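Living With a Loud Table

The table came with the apartment, and so did the argument about it. Pink, orange and white swirls, a marble pattern, a red stripe for an edge. My sister-in-law Orysia took one look and offered me a tablecloth. I said no, and then spent a winter learning how to keep the thing clean, so you may as well have the notes.

First, find out what you own. A marble pattern is a pattern and can be printed on nearly anything. Real stone feels cold under your palm in July and hates vinegar. If you can't tell, treat it like the fussier of the two and you'll be fine. Dish soap, warm water, soft cloth, dry cloth. I own a shelf of sprays that promised more than that and I mostly use them to hold the cabinet door shut.

Crumbs vanish on a busy pattern. People will tell you this is a selling point. It is, right up until you put your sleeve in the jam. Wipe with your hand flat on the cloth and go by feel, corner to corner, then crouch and look across the top toward a window. Anything sticky will show up as a dull patch. I do this every evening and look ridiculous every evening.

The same goes for cracks. If your top has dark veins drawn into it, you'll keep thinking it has split. Run a fingernail across the line. If the nail slides, it's decoration. If it catches, keep water off it until you've had somebody look, and don't scrub along it. I once worried over a vein for most of November, and I had owned a fingernail the whole time.

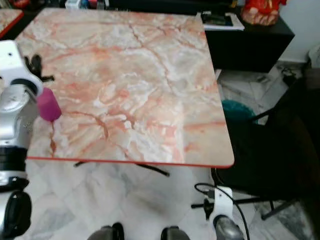

Cups are the next thing. Mine go down wherever my hand happens to stop, which is usually three inches from an edge, and then somebody reaches for the salt. The house rule now is that a cup lives at least a hand's width in. A short, straight-sided cup is harder to knock over than anything with a stem, and a bright plain color stands out even on a top as busy as this. Clear glasses disappear. Ask Apostolos, who has put his elbow into 4 of mine and apologized nicely each time.

For rings, try the damp cloth first and be patient. If that fails, make a thin paste of baking soda and water, leave it for a minute or two, and wipe without leaning on it. Test it on the underside before you get brave. Skip the scouring powder. A scratch through a printed pattern is there for life, and no crayon you buy will match salmon.

Edges collect a line of gray where the trim meets the top. An old toothbrush with a drop of soap, run along the seam, takes it off in one pass. Dry it straight away so water doesn't sit under the band. If the band has started to lift, press it down with tape overnight and see whether it stays before you go shopping for glue. Mine stayed on the second try.

Splayed legs are handsome and they will find your toes. I push the table so the feet line up with the joints between the floor tiles, and then I can tell at a glance when it has wandered. Felt pads help with the noise. Black legs show dust on top of every bar, so go over them with a dry sock on your hand when you do the floor. Everybody forgets them, me included, until there are guests.

Orysia's tablecloth is in the drawer, by the way. It's beige.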